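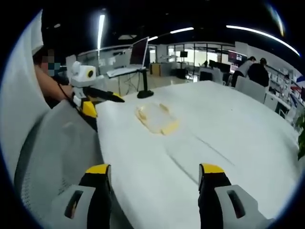

How do I get my wife's recipe collection out of a dead app before November?
Posted by Boris Gashi in Home & Paperwork
Wednesday, July 23, 2025

My wife has kept all her recipes in Zemo for years. If you never had it, it was a phone app that let you type in a recipe, tag it, and then fail to find it again. Last week it sent an email saying the service is closing in November and that we should "export our memories." I pressed the export button. It gave me one file that opens as a solid wall of text with no line breaks, in which a lemon tart runs straight into a goulash.

There are 300 recipes in there. Maybe 80 of them get cooked, and the rest are things she saved at two in the morning when she couldn't sleep. I have offered to delete those and was told that was not the kind of help she had in mind.

What I want is something she can use in the kitchen that won't send us an email like that again. I was thinking a binder. Our daughter says a binder is "a fire waiting to happen" and wants everything in Hekholm, which costs money every month and wants to know our birthdays. My mother-in-law, whose recipes a good third of these are, has the originals on index cards in Triltcombe and will not mail them, photograph them, or discuss it.

Also, is there a way to keep the notes? My wife writes comments under each recipe ("too much clove, Boris liked it, still too much clove") and I can't tell whether those made it into the file.

I can copy and paste. I can print. Please don't tell me to learn to program.

Cherry Mae Abella
Your file is probably fine. Zemo puts a vertical bar between fields and two of them between recipes, and most basic text programs just show that as mush. Try this on a computer, not the phone:

Make a copy of the file and put the original somewhere you won't touch it.
Open the copy in any word processor.
Use find and replace to swap two vertical bars for a page break. It's in the menu of special characters, usually called "manual page break."
Then swap each remaining single bar for a new line.

Do the double bars first. I did the singles first on mine and ended up with one very tall recipe.

You should now have one recipe per page. The notes come last, after the word NOTE in capitals, so search for that and you'll know right away whether you've got them. If you find none, go back to the export screen in the app. There's a little box marked "include comments" and it's off by default. Why anyone would leave it off I can't say, but they had to put the box somewhere.

Photos don't come along in the export at all. You have to save those one at a time from each recipe. I'd do it for the ones you care about and let the rest go.

As for the binder, I'm on your side. I've used a Dumlao one for 14 years and the rings still meet. Print the recipes she really cooks, put those in page protectors, and keep the full file on the computer plus a copy on a memory stick in a drawer. Leave a few blank sheets in the back for new ones. Let her choose the sections. My husband did mine by alphabet as a surprise, so for a while pancakes lived next to paella and I had to be gracious.

Leave your mother-in-law alone. Those cards come out when she's ready. Offer to drive over and cook something of hers badly while she watches. It worked on my aunt.

tinroof_dave
just screenshot them all

Boris Gashi
Thank you, Cherry Mae. The double bars worked on the second try (I also did the singles first, with your warning open in front of me). The comments box was off. I exported again and the notes are all there, including several about me that I hadn't seen before.

Binder is ordered. My daughter has been given the memory stick and told she is the fire department. At the rate I'm saving photos we should be finished in 2070, so I've stopped at the cakes.

Dave, I did try that first. Each recipe is four screens long and the phone kept calling my mother-in-law.

Cherry Mae Abella
Glad it worked! Check the fractions before you print. Mine turned every 1/2 into a question mark, and you don't want to find that out halfway through a custard.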